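Nabila Jugah
Thursday, December 15, 2022

A few posts on what happened when our office at Urnton stopped buying single-use coffee cups. I kept the numbers, so here they are.

We have 18 people on our floor. In October I went through the supply orders and found we were using about 200 cups a week. That's from the kitchen only. It doesn't count what people carry in from outside.

The cups came in cartons from Biston. I always figured they went in with the paper recycling. Our hauler says no. There's a plastic lining inside, and their plant doesn't separate it.

Ripple wall cups have the same problem plus more paper. They're nicer to hold, I'll give them that. You don't need a sleeve.
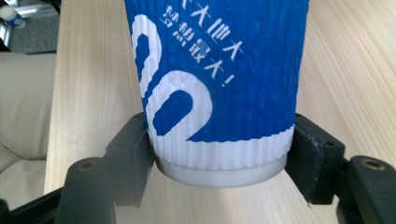 So we bought mugs. The whole set cost $315, dishwasher rack included. I had budgeted more and put the difference toward a better drying mat.

First week: complaints. Mostly about washing up. Two people brought their own travel mugs and skipped the argument.

Second week: the sink filled up by 3 every day. We now run the dishwasher at lunch and again at closing - that fixed most of it.

Visitors were the part I hadn't planned for. We had a Heiskanen group in for a full day and ran out of mugs before ten. I borrowed a tray of them from downstairs.

We still keep one sleeve of paper cups in the top cabinet for days like that. I'm fine with it.

Somebody asked about the water and power for the dishwasher. Fair question. It was already running once a day, half empty, so we added one cycle. I don't have a meter on it.

By my count we've skipped more than 1,000 cups since the switch. The Flokov office upstairs wants to try the same thing in the new year. I sent them my spreadsheet and told them to buy extra spoons.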